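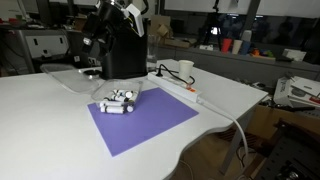 Mathias Grabner
Public Finance Seminar, Project Report
November 26, 2020

1. Question

The project tests whether a property tax cap slows spending growth in small towns. Viltmont adopted a cap; Cirkton, the comparison town, did not. Budgets for 13 fiscal years were coded by fund.

2. Results

General fund spending in Viltmont grew 15 percent over the period, against 19 percent in Cirkton. Fee revenue moved the other way — water and permit charges rose faster in Viltmont in 6 of the years coded.

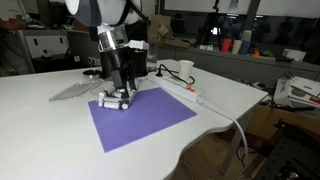 Once fees are added back, most of the gap closes. Debt service was left out of both totals. The Cirkton road bond would otherwise dominate the later years.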